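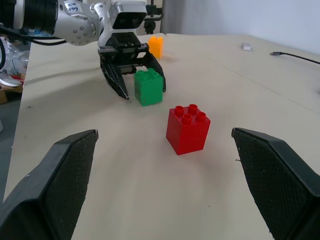 Marion Chisholm asks whether the village shop at Monesau still does hot food, and whether you need to book at the inn. Short answers: yes until 2 pm, and yes in the evenings. Longer answers follow, as the parish page hasn't been updated.

1/ The inn. Kitchen open 12 to 2 and 5.30 to 8.30. Bar meals at lunch are first come, first served. Evening tables are by phone only; the online form still loads but the bookings don't reach the kitchen. Dogs in the bar, not in the back room.

2/ The shop. Bread and milk from 7.30 am. Rolls, soup and pies from 11 am until 2 pm, when the hot cabinet goes off for cleaning. Card minimum has gone. Post Office counter closes for lunch between 1 and 2, so don't combine the two errands.

3/ Pakero (the van, for those who've asked what it is). Parks by the hall on alternate weeks from 4.30 pm. Flatbreads, chips, one vegetarian dish. Cash preferred as the signal drops behind the hall. If it's not there by 5 it isn't coming.

4/ Hall café. May to the end of September, 2 to 4.30. Tea, scones, traybakes. Level access is by the side door; the front has two steps. Toilets are open whenever the café is.

5/ Parking. The hall car park is free but the gate is locked at 9 pm. The verge opposite the inn floods. Coaches should use the lay-by on the north road and walk in by the path, which is surfaced as far as the bridge.

6/ Bus. The 164 stops outside the shop. The last one back leaves at 7.50 pm, which makes an evening meal tight unless you eat at 5.30. The timetable in the shelter is the old one. The one in the shop window is correct.

7/ Nearest cash machine is in Serrano Street in town. It charges. Cashback is available at the shop on purchases over a fiver.

8/ Correction to 3/: Shona Rennie tells me Pakero now starts at 5, so allow until 5.30 before giving up.

14 replies 31 shares

Calum Moffat: Inn kitchen stopped at 8 when we went. Worth ringing.

Leif Kárason: Can you get a pushchair over the bridge?

Jong-dae Wi: Yes, but the far side is gravel. Also the shop has run out of pies by 1 both times I've tried.

Load more comments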